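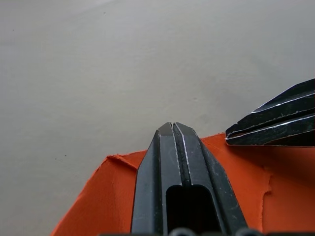 When will the Dirnlow print be ready to screen? The distributor has promised the subtitled file for June, and the society will test it on the hall projector the week it arrives.

Dirnlow Film Society: Programming Meeting, Minutes
Posted in June by Sanne Dekker, minutes secretary

1. Minutes of the previous meeting
Approved with one correction. The running time of "Nindoditz" was entered as 124 minutes and should read 142.

2. Summer season
Four features were proposed and three accepted. "Nindoditz" opens the season on Saturday at 7:30 p.m. The Nzioka documentary follows in the second slot. The third slot goes to the musical comedy "Zerton", subject to item 3. The silent program was held over to the fall.

3. Licensing
The quote for "Zerton" is $700 for a single public showing, with a matinee charged separately. Moved and seconded to accept the single showing only. Carried, one opposed. The objection concerned the cost per seat and is recorded at the member's request.

4. Projection and sound
The center channel dropped out twice during the last screening. The fault was traced to the cable between the processor and the amplifier. Replacement approved at a cost of $28. Aspect ratio masking will be set before doors open. Dialogue level is to be checked from the back row with the house fans running.

5. Attendance
Total admissions for the spring season were nearly 1,000. Figures by title will be attached to the next agenda.

6. Post-screening discussion
Agreed to limit discussion to 20 minutes. The moderator will repeat audience questions into the microphone.

7. Other business
A request to allow hot food in the auditorium was declined. Trailer reel to be shortened. Meeting closed at 9:10 p.m.

Recent items
Spring season: ballot results
Notes on the Nzioka documentary
How to propose a title
Parking on screening nights

Comments

rowfmike: Is "Nindoditz" being shown with an intermission?

S. Dekker: One, ten minutes, after the second reel change.

hallgoer: Glad the center channel is getting fixed. I missed half the dialogue last time.

P.L.: Please reconsider the matinee for "Zerton". Evenings are hard for some of us.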